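January 2024

I am writing this with a sticking plaster on my thumb. The wire inside the false stems is sharper than I believed, and it went straight in when I bent the second one. Zarmeena says I should have used the pliers. The pliers were in the car, and the car was down at the far end of the street in full sun.

So, the flowers. For weeks I have been carrying them from one cupboard to another. They came with me from the old flat in a long box marked Emberg, together with the curtain hooks and the good scissors, and I told myself I would arrange them before the New Year. I did not. I have also paid too much for them. Sixty-nine dollars for the roses alone, and Usman, when he heard it, asked if they would at least grow.

In October I took the Saturday class of Mrs Marchetti, at the community hall. Rosario, she wants us to call her, but I still can't. She taught us that you begin with the tallest stem and let it decide for the others. She also said that silk flowers want more air between them than real ones, for the reason that they never droop and make the space by themselves. I wrote it in this same diary, some pages back, with a drawing that looks like an umbrella.

The colours were my worry. I had wanted everything in pink and peach, to go with the pink spotted paper on the wall. Then Nusrat gave me the blue roses, and it would be a rudeness to leave them in the box.
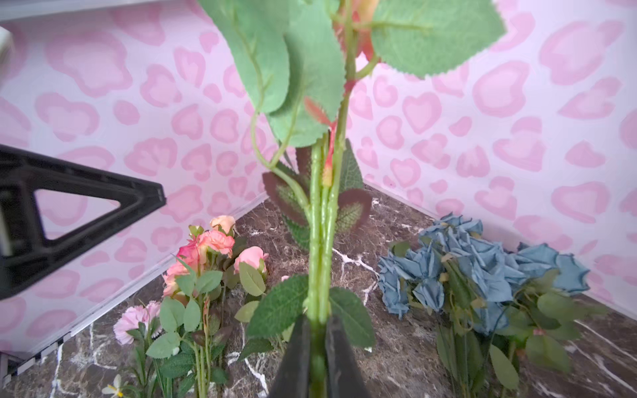

Peach at the top, and such big leaves.

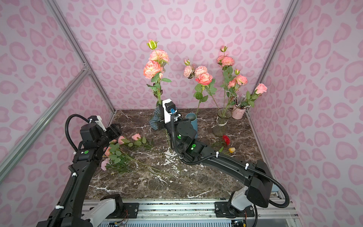
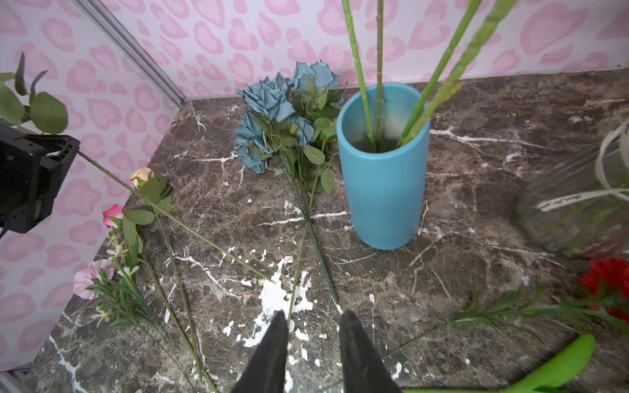

I think now that the blue should have its own place. Mixed with the pink it looks like a wedding where two families did not speak beforehand. Mudassar, who has no interest in flowers, said the same thing in fewer words, and then he ate the last of my rusks.

My mother would not have had an artificial flower in the house. She kept marigolds in old ghee tins on the step, and in the dry months she gave them the water from washing the rice. When I was seven I picked all of them to make a garland for our goat, and the goat ate it in one minute. I was not smacked, but I was made to water the bare tins every evening until the new ones came. I have not thought about this goat for years.

Here I can't keep a real plant alive. The balcony gets the western sun, and by four o'clock the rail is too hot to hold. I lost the basil before Christmas and the fern soon after. Forty-one degrees that day, and I had gone to the shops and forgotten to bring it inside.

To do tomorrow, if my thumb allows: wipe the leaves with the soft brush (not a wet cloth, Mrs Marchetti was very strict), ask Nusrat where she bought the blue ones, and bring the pliers up from the car. I should also ring the Eder people about the shelf -- they promised me a call and it did not come.

Zarmeena wants one peach rose for her desk. I said yes too quickly, and now I am choosing which one I can bear to give. Perhaps one with a short stem. It is past eleven and the neighbour's sprinkler is still going.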